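How to Wrap a Rose Bouquet in Translucent Paper

Flowers in a sheet of cloudy, see-through paper look so much more generous than flowers in a plain sleeve, and I love that the wrap is this easy! I learned on pink roses and still think they're the best ones to start with, with all that green leaf to fill the gaps.

What you need

A bunch of roses
One sheet of translucent wrapping paper, 20 inches or wider (mine comes off a Coramley roll)
Soft ribbon, cut to 86 cm
Scissors and a rubber band

Getting ready

Trim the stems at a slant and strip any leaves from the lower half. Pat the stems dry. Band them just under the lowest leaves, snug enough to hold but loose enough that you can still nudge a bloom around.

Wrapping

1. Lay the paper on a table with one corner pointing away from you. Scrunch it gently first if you like a softer look (I always do – the creases catch the light beautifully).
2. Set the bouquet down the middle with the blossoms toward the far corner. Let the paper stand 2 inches taller than the tallest rose.
3. Bring the left side over and tuck it in at the band, then do the same with the right. Keep your grip at the band the whole time and let the top flare open.
4. Pleat the loose paper around the stems, wind the ribbon around twice and tie a bow.
5. Fluff! Pull the top edges outward a little at a time until you can see every rose.

If the paper springs open at step 3, a dab of clear tape inside the fold fixes it.

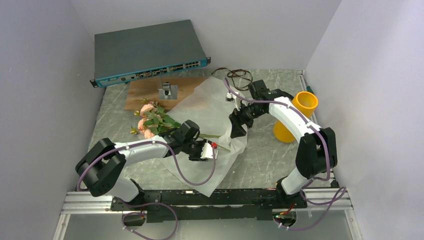 Chevalier wrote in to say that two smaller sheets, overlapped at an angle, give a fuller collar on a big bunch and are easier to pleat at the stems.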